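**Janvier, carnet atelier teinture, suite**

Repris la cuve à 9 h moins le quart. Surface mate, pas de fleur, odeur plate. Liquide bleu sous la pellicule alors qu'il devrait être jaune-vert. Donc cuve fatiguée, pas morte je pense. Le couvercle était mal remis (moi, hier soir, pressé).

pH à la bandelette : entre deux cases, comme d'habitude. Il faut racheter des bandelettes étroites, celles-ci couvrent toute l'échelle et ne servent à rien pour nous.

Corrigé comme suit :
- remonté doucement la température au bain-marie
- ajouté une cuillère de chaux, délayée à part, versée le long de la paroi
- fructose, 15 g, dissous dans un fond d'eau chaude
- remué lentement, sans casser la surface, couvercle, attendre

Première vérif en fin de matinée : début de pellicule cuivrée sur le bord gauche. Deuxième vérif après manger : cuivre partout, liquide ambre-vert dessous. OK. On peut y aller.

**Indigo Tarnen vs fond de pot Nasura**

Le Tarnen est plus fin, se mouille mal, fait des grumeaux si on va trop vite. Avec les billes dans le bocal c'est mieux. Secouer longtemps, vraiment longtemps. Le Nasura se mouille tout seul mais dépose plus, une boue grise au fond que je n'aime pas. Sur coton écru désencollé :

| échantillon | pigment | trempages | résultat à sec |
|---|---|---|---|
| A | Tarnen | 1 | bleu très pâle, uni |
| B | Tarnen | 3 | moyen, un peu vert |
| C | Nasura | 1 | pâle, une trace dans le pli |
| D | Nasura | 3 | moyen, plus gris que B |
| E | Tarnen | 6 | bon bleu, à garder |

C : la trace vient du pli et pas du pigment, je l'avais mal ouvert dans la cuve. A refaire avant de conclure quoi que ce soit. D plus gris, ça par contre je le vois aussi à la lumière de la fenêtre, donc c'est réel.

E est celui que je propose pour la commande Draner (les 126 carrés). Leur référence est un poil plus rouge. Pas possible d'aller là avec l'indigo seul, il faudrait un pied de garance très léger dessous et ça double le travail. Leur envoyer E avec D à côté et les laisser choisir. Ne pas leur montrer B, ils vont le vouloir et il est pas stable au frottement.

**Frottement**

Chiffon blanc sec, dix allers-retours, même main, même table :
- B décharge nettement
- D un peu
- E un peu moins que D, ce qui m'étonne vu le nombre de bains

Hypothèse : pour E j'ai laissé s'oxyder complètement entre chaque bain, pour B j'ai enchaîné. Donc c'est le temps à l'air qui compte plus que le nombre. A tester proprement : deux bandes du même coupon, trois bains chacune, une avec pause courte, l'autre avec pause longue. Même rinçage. Noter l'heure cette fois !!

Rinçage : vinaigre dans l'avant-dernière eau. La note Ó Dálaigh (classeur vert, feuille 2406) dit de le mettre dans la première, mais j'ai l'impression que ça fige le pigment libre en surface. A voir. Si quelqu'un a essayé les deux, écrire dans la marge.

**Désencollage, rappel**

Le coupon du fond de l'étagère n'est PAS désencollé malgré l'étiquette. Goutte d'eau posée dessus : elle reste en perle. J'ai barré l'étiquette. Une heure à frémir avec carbonate de soude, l'eau sort couleur thé, recommencer jusqu'à eau claire. Deux fois pour celui-là, peut-être trois.

Ne plus utiliser la grande marmite émaillée, l'émail est parti au fond, le fer dessous grise tout. Je l'ai mise sous l'évier côté porte.

**Réserves à la pâte**

Essai riz + son, recette habituelle, un peu trop liquide. Bords baveux sur les motifs fins, propre sur les gros ronds. Elle a craquelé au séchage près du radiateur, pas ailleurs. Sécher loin du radiateur, donc. Plus de son la prochaine fois, et passer la pâte au tamis, il y a des morceaux qui bouchent la douille.

Au deuxième bain la pâte commençait à se ramolir. Max deux bains courts avec cette recette. Pour un bleu foncé il faut autre chose, cire ou couture serrée.

**Reprise de vieux denim**

Question à régler : est-ce qu'on reteint du jean clair déjà délavé ? On nous le demande souvent. En théorie oui, le coton est ouvert, il boit bien. En pratique :
- les coutures prennent plus foncé que le plat
- le fil de surpiqûre polyester ne prend rien du tout (joli ou pas, selon)
- les restes d'adoucissant font des taches, donc lavage à fond + carbonate avant
- l'élasthanne n'aime pas la température du désencollage, refuser le stretch
- ourlets effilochés : la frange boit énormément, ressort presque noire, et lâche des fils dans la cuve

Pour ce dernier point, passer un fil de bâti juste au dessus de la frange, ou la glisser dans un bout de filet. Repêcher les fils avant de refermer, sinon on les retrouve collés sur la pièce suivante. Mouiller la frange en dernier.

Tarif : compter au poids sec, avec un supplément s'il y a de la frange à tenir.

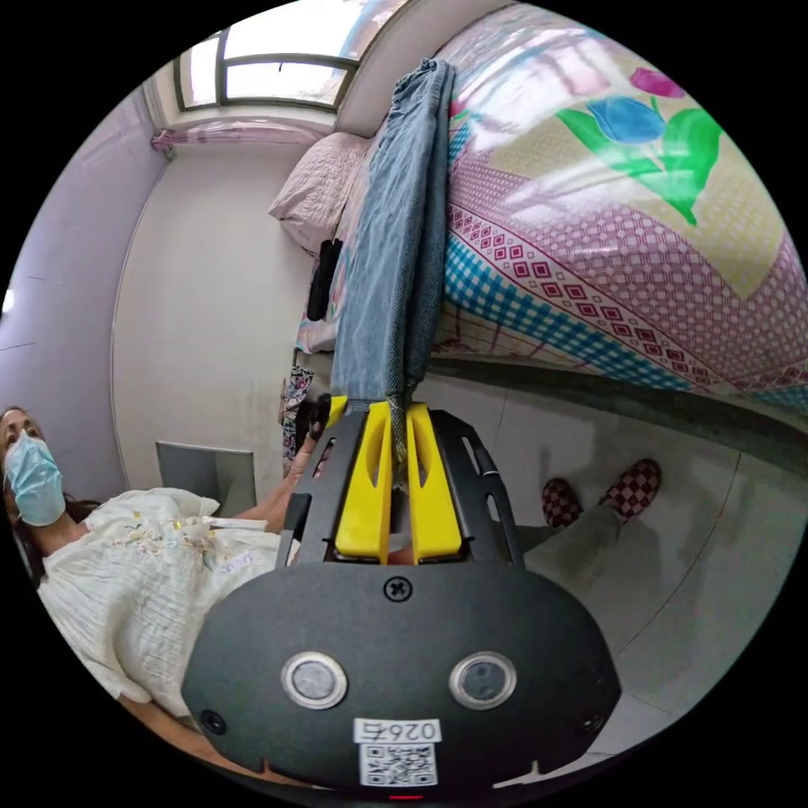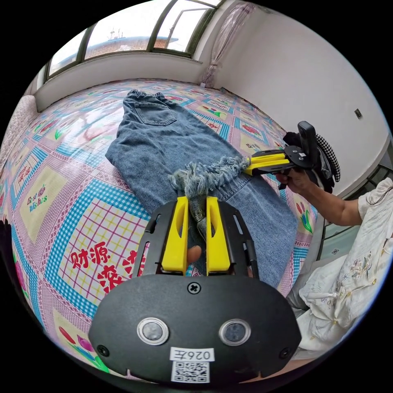

Jean bleu clair ; sur la deuxième, l'ourlet effiloché.

**A faire**
- bandelettes pH étroites
- chaux, il reste un fond
- refaire C
- test pause courte / pause longue
- envoyer D et E à Draner
- couvercle !!! vérifier en partant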